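Cuaderno de taller, tintes
miércoles 1 de octubre

Sigo con la granza de Durkero. El lote de septiembre daba un rojo demasiado anaranjado y quería saber si era cosa de la raíz o del agua. Hoy he repetido el baño con agua de lluvia y carbonato cálcico añadido aparte, para no depender de la dureza del grifo.

Mordiente: alumbre al 15 % sobre peso de fibra seca, crémor al 6 %. Lana hilada de Arnia, sin suavizante, descrudada el lunes. La madeja pesa 300 g. He dejado enfriar dentro del baño toda la noche y no he aclarado, solo escurrido.

Raíz molida, 300 g, en remojo desde ayer por la tarde. La primera agua la he tirado (sale amarilla y ensucia el rojo). Subida lenta, que es donde fallamos la otra vez: Dougal puso el fuego fuerte para acabar antes de comer y pasamos de 80 grados sin darnos cuenta. Esta vez tope en 65, mantenido hora y media, removiendo poco.

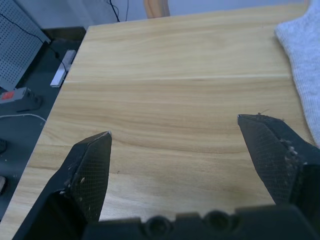
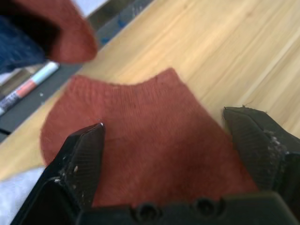
Resultado en mojado: rojo teja, bastante más limpio que el anterior. Falta verlo seco. El algodón que metí como testigo ha quedado en un salmón flojo, como era de esperar sin tanino previo. Para el próximo, agalla primero y alumbre después, y comparar con el acetato que tiene Dirkenden, si es que todavía les queda.

Segundo baño con el mismo licor, sin añadir raíz: coral claro. Me gusta más de lo que pensaba. Tercer baño no lo hago, ya no compensa el gas.

Pruebas de frote en seco, bien. En húmedo mancha algo el paño blanco, pero la muestra estaba mal aclarada, así que no cuenta. Repetir con jabón neutro. Para la luz he puesto 11 tiras en la ventana sur, media tira tapada con cartón negro, etiquetas a lápiz. El rotulador se nos borró en verano.

Dougal Baird dice que el pedido de Seyoum pide el tono «como la teja vieja», sin más datos. Le he contestado que manden un hilo de referencia o no empiezo. Con la foto que enviaron no se puede ajustar nada.

Pendiente:
Pesar la raíz que queda en el bote grande.
Medir pH del licor agotado antes de tirarlo.
Cambiar la sonda del termómetro, marca dos grados de más.
Pedir crémor.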